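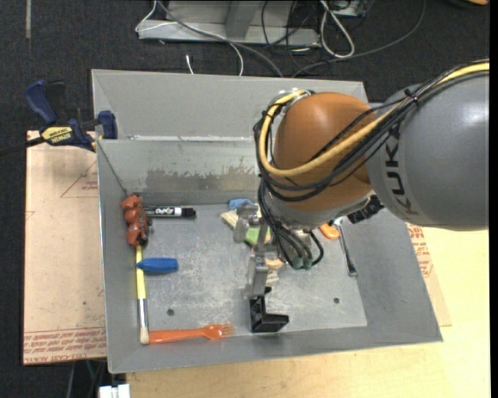 *Tranard cell, arm over the bin. Bar clamp on the bin edge at upper left; see items 2 and 3.*

**Tranard cell: maintenance and setup meeting, May**

Cliltanmont, room next to the cell. Start 9:30 a.m.

Present: Bergþóra Juhl (chair), Tae-yang Seok, Lenuța Jitaru, Zamfira Tănase (minutes)
Absent: Virgil Tănase (comments sent in writing, read under items 3 and 5)

**1. Previous minutes**

Accepted with one correction. The spare gripper finger was ordered by Jitaru, not by Seok. Order is still open with Enache. Delivery date unconfirmed.

**2. Bin mounting**

Seok reported that bin position was checked against the taught reference before and after the last long run. Drift was 7 mm along the long side, with no measurable rotation. Drift of this size is enough to put the lowest finger approach outside the margin at the side walls.

The bar clamp stays for now. Juhl asked whether a second clamp on the opposite side would be enough. Seok thought it would reduce the drift but would also take away clearance on the side where the arm enters. Jitaru proposed fixed stops screwed to the tabletop, with the clamp kept only to pull the bin against them. Agreed in principle. Stops to be low enough that the bin can still be lifted straight out.

The tan boards at the sides of the bin still have their protective paper on. Jitaru wants it removed before any stop is fitted against them, as paper under a stop will compress. No objection.

Bin zero is to be re-taught after the stops are in. Until then the operator touches off on the bin rim at the start of each session and enters the offset by hand.

**3. Cable and hose routing at the wrist**

Longest item. The yellow cable and the black bundle both come over the orange joint and loop around its left side. The tie on the gray link is the last one before the loop.

V. Tănase (in writing): the loop length was set for the old approach angles. With the steeper angles now used for picks at the walls, the yellow cable takes up its slack earlier than the bundle does. He asks that the two be separated at the tie and given their own slack.

Seok agreed on the slack but not on separating them. Two free loops at that joint can catch on each other during a wrist reversal. He prefers one loop, longer, with a soft strap in place of the plain tie. Juhl asked for a test of both before deciding. Test to be done at reduced speed, full wrist range in both directions, with someone standing at the stop button and watching the loop only.

The hoses below the joint spread out on their way to the two green connectors. The rounded loop beside the connectors is the lowest part of the routing apart from the gripper itself. Jitaru measured clearance to the side wall at the deepest taught pick on that side and got 9 mm. Minimum in the setup sheet is 15. Options discussed:

- shorten that hose (Jitaru; needs the connector off, and a leak check afterward)
- rotate the wrist half a turn for picks on that side (Seok; no hardware work, but the yellow cable problem gets worse)
- forbid the deepest picks on that side in Viso until one of the above is done

Third option takes effect immediately. First option to be done at the same stop as the tie change.

**4. Gripper**

Inspection by Jitaru. Screws on the upper finger assembly checked with the torque driver; one was under value and was reset. It was marked with paint so that movement will show. Lower finger is straight within what can be measured on the bench plate.

Close time is unchanged from the last check. Open time is slightly longer. Jitaru does not consider this a fault yet and will log it at each inspection.

Floor contact: the bin floor is scratched around the center, and the lower part of the back wall has a worn patch. Seok puts the floor scratches down to approach height, which was taught on the old bin and never changed. Juhl asked for the height to be raised by 2 mm and pick rate compared. If flat items such as the fork or the marker are missed more often, the height goes back down and a softer tip is looked at.

**5. Pick results**

Last run: 573 attempts on the mixed item set. First-attempt success was 81 percent. Seok sorted the failures by cause:

- Long thin items against the side walls: largest group. The gripper closes on the wall before it closes on the item.
- Overlapping items: second. Viso treats a crossed pair as one object.
- Protective stops: few, all on the same side as the hose loop. Possibly the clearance problem in item 3, not shown.

V. Tănase (in writing) asks that results before and after the bin drift was found not be pooled. Agreed. Seok to split the log at that point. The percentage above is therefore provisional.

Item set to stay unchanged until the comparison in item 4 is finished. Paintbrush remains in the set. Jitaru had suggested taking it out because of its length; not supported.

**6. Floor cabling**

Several loose cables lie or hang behind the bin near the base frame, including a short white one with a free end. Z. Tănase to trace each, label both ends, and remove what is not in use. Power off and locked for this work. Nothing is to be unplugged on a guess.

**7. Actions**

| Action | Who | When |
|---|---|---|
| Drawing for fixed stops, cut and fit | Jitaru | before next long run |
| Remove protective paper from boards | Jitaru | with stops |
| Re-teach bin zero | Seok | after stops |
| Loop test, both arrangements | Seok, V. Tănase | next cell stop |
| Shorten hose, leak check | Jitaru | next cell stop |
| Block deepest picks on hose side in Viso | Seok | today |
| Raise approach height, compare | Seok | after re-teach |
| Split pick log | Seok | next meeting |
| Trace and label floor cables | Z. Tănase | next cell stop |
| Ask Enache for finger delivery date | Juhl | this week |

**8. Other**

Setup sheet still shows the old bin dimensions. Z. Tănase to correct and reprint.

Closed 10:40 a.m. Next meeting after the cell stop, same room.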